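# Teaching perspective drawing at home, age 8

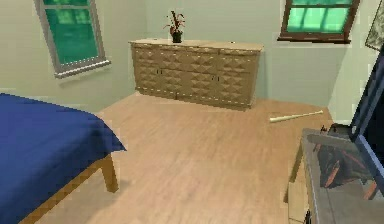

My daughter and I study art at home with the Redlow course, and since May we are stuck at one-point perspective. She draws every line of the room parallel. I showed her how the floor planks run towards the back wall, but on paper hers never come closer together. Must I buy the Sereck workbook, or wait one year?

**Answer 1**

Wait. Eight is early for this.

**Answer 2**

We had the same problem. Put tracing paper on a printed picture and let her continue the lines with a ruler until they meet. Mine needed 2 afternoons. The Sereck book has 70 pages and we used maybe ten of them, so I would borrow it first. Keep beds and chairs for later, if they stand at an angle they need a second point.

**Answer 3**

Taipe ruler is good, it does not slip.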